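3.2 Satisfação relatada após enxerto de gordura na região glútea

A amostra final incluiu 332 pacientes submetidas a lipoenxertia glútea em duas clínicas, Hollard e Dreltholm. Foram excluídas as que já tinham implante de silicone, as que perderam mais de 6 kg entre a consulta inicial e a reavaliação e as que não devolveram o segundo questionário. A idade mínima foi de 23 anos.

O questionário pedia que a paciente avaliasse, em escala de zero a dez, o volume, a simetria, a transição entre a cintura e o quadril e o aspecto da área doadora. A mesma folha foi usada antes da cirurgia e na reavaliação, sem acesso às respostas anteriores. Os itens sobre dor e tempo de afastamento do trabalho aparecem apenas na segunda aplicação e são tratados na seção 3.4.

A simetria foi o item com maior dispersão. Pacientes com assimetria óssea da bacia, registrada no exame físico inicial, deram notas mais baixas mesmo quando as medidas de contorno dos dois lados eram próximas. O cirurgião avaliador, que trabalhou com fotografias padronizadas, atribuiu a essas mesmas pacientes notas próximas da média do grupo. A divergência entre a nota da paciente e a do avaliador foi menor para o volume e quase desapareceu para a área doadora. 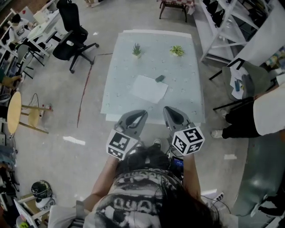 Figura 4. Vista superior: pessoa junto a uma mesa quadrada, com uma garra manual em cada mão.

3.3 Reabsorção e retoque

A reabsorção parcial da gordura enxertada é esperada e foi explicada a todas as pacientes na consulta inicial. Ainda assim, 77 delas solicitaram retoque. A maior parte dos pedidos dizia respeito à depressão lateral do quadril, região em que a pele é mais aderida e o enxerto se acomoda com dificuldade. Pedidos relacionados à projeção posterior foram menos comuns e vieram sobretudo de pacientes magras, com pouca gordura disponível para coleta.

Na clínica Dreltholm, a orientação era não se sentar diretamente sobre a região operada nas primeiras semanas; na Hollard, permitia-se sentar com almofada sob as coxas. Os dados não permitem comparar as duas condutas, pois o registro de adesão era feito pela própria paciente e ficou incompleto em muitos prontuários. Em todos os casos o enxerto foi restrito ao plano subcutâneo.

Comentários dos leitores (3)

leitora_sul
Fiz o procedimento em dezembro e a parte da depressão lateral descreve bem o meu caso. Os autores pretendem publicar o questionário completo?

residente_cp
Senti falta do volume injetado por lado. Sem esse dado fica difícil interpretar os pedidos de retoque.

mbr
Na seção 3.2, a "média do grupo" inclui as pacientes com assimetria óssea ou só as demais?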